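Turkero Opens Household Linen Exchange in Lellville

LELLVILLE, 17th May - Turkero, the family-run home goods shop that has been part of Lellville life for longer than many of its customers have, is delighted to announce the opening of its new linen exchange, a friendly corner of the store where neighbors can bring in sheets, tablecloths and curtains they no longer need and take home something they do.

The idea grew out of conversations at the counter. People kept telling us about cupboards full of good cotton from a bigger bed, a previous house or a grandmother who never threw a thing away (we have all known one!), and in the same week somebody else would come in hoping to find exactly that. It seemed a shame to keep sending both of them home disappointed, so last December we began a small trial, and by the end of it about 600 pieces had found a new home.

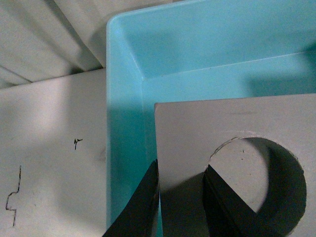 How the exchange works

Bring your linens clean, dry and folded. Small marks and a loose hem are fine - we have a mending table for those - but please keep back anything badly torn. For every item you hand in you will receive a token, and tokens can be used the same day or saved for as long as you like. Visitors with nothing to swap are welcome too, and may choose up to three pieces for a small donation.

Mending and dyeing evenings

Alongside the exchange, Turkero will host two evening workshops each month. The first, run with our friends at the Thân sewing studio, covers patching, darning and turning a worn sheet sides to middle, an old trick that gives tired bedding years more use. The second is led by Orkia, the plant dye makers, who will show how faded pillowcases can be brought back to life with onion skins and walnut husks. All materials are provided, and beginners are warmly encouraged.

The linen exchange is open during normal store hours. Workshop places can be reserved at the counter or by calling the shop.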